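Support › Games & Card Sets › Missing or mixed cards

Ticket status: Closed
Product: Suvura two-colour card set (red and black)
Order placed with: Vastach

Opening message

I bought the Suvura set in January for our games table at Rurnside and I am having trouble with the cards. When I lay out a hand of ten, five red and five black, the pile will not stay where I put it. The cards slide over each other and end up spread across the cloth. We also seem to have black cards from two different print runs, as the small printing on some is lighter than on the rest. Can you tell me whether I have a faulty set or a mixed one?

The table has a floral cloth on it, which I would like to keep.

Reply from support

Thank you for getting in touch. Please try the following before we arrange a replacement.

1. Take all the cards out and sort them by colour, faces up.
2. Wipe each card with a dry cloth. Do not use polish or anything with water in it.
3. Check the printing on the black cards in daylight. There is a batch number in the bottom corner, next to the maker's mark.
4. Put ten cards down on the bare table, then the same ten on your tablecloth, and tell us if there is a difference.

Please also let us know what sort of box the cards are kept in.

Customer update

Steps 1 and 2 done. It took most of an evening. The cards were a bit dusty but nothing was sticky.

Step 3: most of the black cards have batch 700 in the corner. Three of them have batch 76. The red cards are all 700.

Step 4: on the bare table the cards stay put if I set them down gently. On the cloth they move as soon as one is pulled from underneath. The cloth has been ironed and pinned under the edges, so I don't think it is creases. 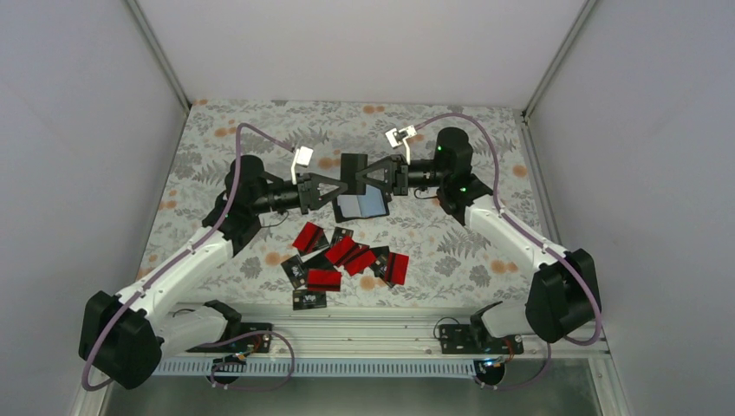 The box is the one they came in, the plain cardboard one with the Suvura label. It is kept on a shelf over a radiator. I can move it if that matters.

One more thing. A few of the red cards have a slight bend along the long side. They rock a little when they are put down on their own. I had not noticed this until I sorted them.

Reply from support

That is useful, thank you. There are two separate faults.

The bend comes from heat. Please move the box away from the radiator. To flatten the cards, stack them squarely, put a sheet of clean paper above and below, and leave them under a heavy book for 3 days. Turn the stack over halfway through.

The batch 76 cards should not be in your set. They were printed on a thinner board with a glossier finish, for a travel edition sold through Cartwright. That run was 2,000 sets and some loose cards were packed in the wrong boxes. The thinner cards slip more easily, and they will take the ones on top with them.

We will post three replacement black cards from batch 700. You don't need to send the others back.

The cloth may still let the cards move a little. A thin rubber mat underneath will stop the fabric shifting – the sort sold for lining drawers is fine.

Customer update

Replacements arrived and the printing matches. I have taken the three odd ones out and put them in an envelope marked 'do not use'.

The red cards went under an atlas for the full time. All but one are flat now. The last one still has a slight curve but it is playable.

Bought a roll of drawer liner and cut it to fit under the tablecloth. A pile of ten now stays where it is when a card is drawn from the top. If somebody pulls from the bottom it still spreads, but not far.

The box is in the cupboard now. Please could you add a note about radiators to the leaflet? The one in my set only mentions damp.

Reply from support

Glad the set is usable again. We have passed on your comment about the leaflet. If the last red card does not settle after another few days under the book, reply to this ticket and we will send one.

Ticket closed – no further reply received.

Contact Vastach Support | Returns | Copyright Vastach | Back to top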